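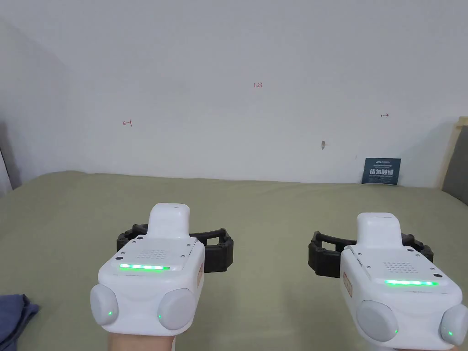

Two white hand-held gripper devices with green indicator lights, held over a bed.

Minority stakes and the price of silence

12/05/2019

The proposed sale of a minority holding in the Zikilholm heat and power company has been received in the financial press as a routine transaction. The seller needs cash, the buyers want a steady return, and the company itself is promised money for repairs that have been put off too long. On those terms it is hard to object. This publication nevertheless believes that the sale should not be approved in its present form, and that the regulator would be right to send it back.

The difficulty lies in the shareholders' agreement. Under the draft circulated in February, the investor group led by Astov would receive 2 seats on the board and a right of veto over any change to the dividend policy. The same draft gives the group no duty to contribute further capital if the repair programme runs over budget. A holder who can prevent the dividend from being cut, but who cannot be asked to pay for a boiler, has been handed a position that most ordinary shareholders would envy. Customers in Zikilholm, who have no seat of any kind, would carry what is left of the risk through their bills.

Supporters of the sale reply that such protections are normal where a state body keeps control. A private investor who enters beneath a public majority is exposed to political decisions on tariffs, and asks for something in return. There is force in this. The earlier investment at Muvilton was made without any such safeguard, and the investors there spent years in dispute over a tariff freeze which had been introduced with very little notice. The argument for some form of protection is a fair one.

Protection against a sudden freeze, however, is a different thing from protection against the ordinary costs of running an old plant. The Muvilton dispute could have been settled by a clause requiring compensation where tariffs are set below an agreed formula. The Zikilholm draft contains that clause already, at section 3, and then adds the dividend veto on top of it. We have seen no explanation of why both are required. The company's circular to shareholders devotes one paragraph to the matter and refers readers to an annex that has not been published.

The quality of the valuation also deserves more attention than it has had. The adviser, Zieliński, compared the company with a group of wholesale electricity producers, most of them selling into an open market and none with a large obligation to supply heat to households. Heat is a regulated business with old pipes, seasonal demand and customers who cannot go elsewhere. It earns less, and it earns it in winter. Treating the two activities as one may flatter the price or may depress it — the published figures do not allow an outsider to say which. A separate valuation of the heating network, with its 1301 substations, would settle the point and would not take long to prepare.

There is a wider question of timing. The company's present licence has 2 years to run, and the terms of its renewal are still under discussion. To sell a stake before those terms are known is to ask the buyer to guess, and buyers who are asked to guess will pay less or demand more. The seller's wish to close the sale within the current budget year is understandable, but a budget deadline is a poor reason for accepting conditions that will outlast the budget by decades.

None of this amounts to a case against private capital in the energy sector. The plants at Zikilholm need investment, and the public purse has shown over a long period that it will not provide enough of it. A partner with money and patience would be welcome. The regulator should ask for three changes before giving consent: the dividend veto should lapse whenever the repair programme is behind schedule, the unpublished annex should be released in full, and the heating network should be valued on its own.

If the Astov group is as confident in the business as its public statements suggest, it should be able to accept these conditions without a reduction in the price. If it is not, the seller would do well to learn of it now — while the shares are still in its hands and the licence talks remain open.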